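Ziswood Library Network Renewal
Interim progress report to the Lusbridge Fund
Reporting date: April 16, 2020

1. Status

The project remains within its approved scope. Cabling is complete at the Ziswood main library and at the Woo branch. Work at the Kumitby branch is partly complete and is described in section 4. The public catalog was kept online during opening hours at both completed sites, apart from one interruption at Woo, which is covered below.

The grant agreement calls for replacement of the existing data cabling, new switching equipment at each site, separation of public and staff traffic, and a full set of as-built records. The first three items are on schedule. The records are behind, mainly for Kumitby, where the original floor plans do not match the building.

2. Cabling

The bid documents allowed for 429 cable runs across the three buildings. The Ziswood reading room needed more floor outlets than shown, and the children's area at Woo needed fewer, after the study carrels were moved to the window side. The net change was absorbed without a change order.

All permanent runs are Category 6, unshielded, terminated at a patch panel on one end and a wall or floor outlet on the other. Each run was tested after termination for wire map, length, insertion loss and near-end crosstalk. A total of 27 runs failed on first test. Most of the failures were traced to split pairs at the outlet and were cleared by re-terminating. The remaining failures were in a single conduit at Ziswood where the cable had been pulled past its bend limit. Those runs were replaced in full and passed.

Test results are stored by outlet number in the project folder. The numbering follows building, floor, room and position, in that order. Outlets that were in service before the project keep their old number on a second label until the end of the warranty period, at the request of the circulation staff.

3. Switching and patching

Configuration is the same at every site: one network for staff, one for public computers, one for public wireless, and one for building systems such as door access and heating controls. Traffic between them is blocked by default. The self-checkout stations sit on the staff network with a restricted rule set – this was raised at the design stage and has not changed.

Patch cords are color-coded by network, and the color key is fixed inside each cabinet door. Cords are cut to a standard set of lengths so that slack does not build up in front of the ports.

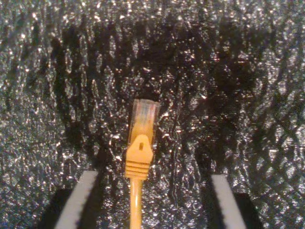 Network cable with its plug, and rack-mounted switch.

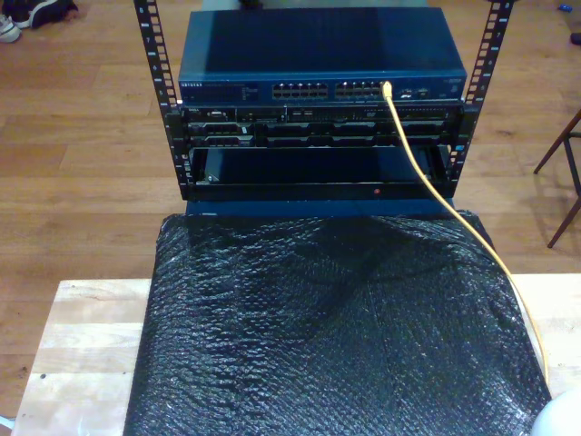
Wim Leemans asked in writing whether the color code would hold up once branch staff begin replacing cords on their own, and noted that the previous system had a similar code that was abandoned within a year. He also asked who would keep the port list current. The project team accepts the point. Each site will hold a labeled stock of spare cords in every color, and the port list will be checked against the cabinets every July by the Ziswood systems office. Ordering details for the spares will be added to the handover manual.

The interruption at Woo occurred when the new switch was connected to the old one through two paths at once and loop protection had not yet been turned on for the uplink ports. Catalog access and public wireless were lost until the second path was removed. Loop protection is now part of the base configuration and is checked before any switch is connected to a live network.

4. Kumitby branch

Outlets on the ground floor are installed and tested. The upper floor is on hold. The riser shown on the plans was closed off during an earlier renovation, and the alternative route passes through a fire-rated wall. A penetration detail has been submitted to the building department. No work will be done on that wall until it is approved.

In the meantime, the upper floor continues to run on the old cabling. Speeds there are limited but stable. The public computers have been moved downstairs, where they are already on the new network.

5. Budget

Spending is in line with the schedule in the grant agreement. The only item not foreseen is the fire-stopping work at Kumitby, quoted at $1,029, which the team proposes to charge to contingency. Written consent from the Fund is requested, as the agreement requires for any use of that line.

No payment has been made against the as-built records. The contractor has been told that the final invoice will be held until the drawings for all three buildings are accepted.

6. Next period

Planned work consists of the upper floor at Kumitby, subject to approval, removal of abandoned cable above the ceiling at Ziswood, and training for branch staff on basic fault reporting. The training notes are in draft – comments from the Woo branch have been received and those from Kumitby are still outstanding.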